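Ottilie Hubmann writes the working rules for the robot arms at Gape, a small company in Julport that tests grippers in ordinary offices. Her rule book started with 204 rules. Today it has 119, and she would like to make it shorter still.

"When I came, the book was very complete and people did not read it," she told me when we met in the morning at her desk. "A rule that stays in the drawer protects no person. So I asked the operators which rules they could tell me from memory. They could tell me five."

Those five became the first page. One says who may start the arm. Another says that the speed stays low as long as a person can reach the work area. Hubmann is strict about this one, and she does not accept the argument that the arm is light.

"A light arm can still push a finger against a shelf," she said. "And in an office there are many edges."

Office work has its own difficulties, she explained. In a factory the parts always come in the same place. In an office a binder can stand a little crooked, or a chair can be moved over the carpet during lunch.
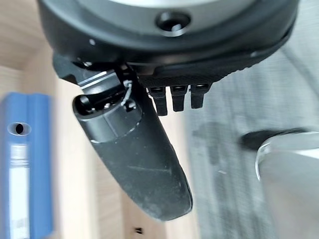

For this reason the rules ask for a check of the surroundings before each run, and for a second check when somebody has walked through. The operator must also look at the gripper fingers. Scuffs are allowed. Cracks are not, and a loose screw means that the arm stays off until it is repaired.

I asked if operators find this slow. Hubmann thought for a moment.

"Yes, some do. At our site in Hastolthorpe they wanted to check only at the start of the shift. We tried it for three weeks in October, and I did not like the notes I got from it. Now they check like all the others."

She also wants each stop to be written down, even a short one. The form has one line for the time and one for the cause. "Unknown" is a permitted answer. Before, operators often invented a cause to fill the field, and the records from Bulthorpe could not be used for that whole year.

The next version of the book will be ready in spring. Hubmann is still looking for a better word for "near."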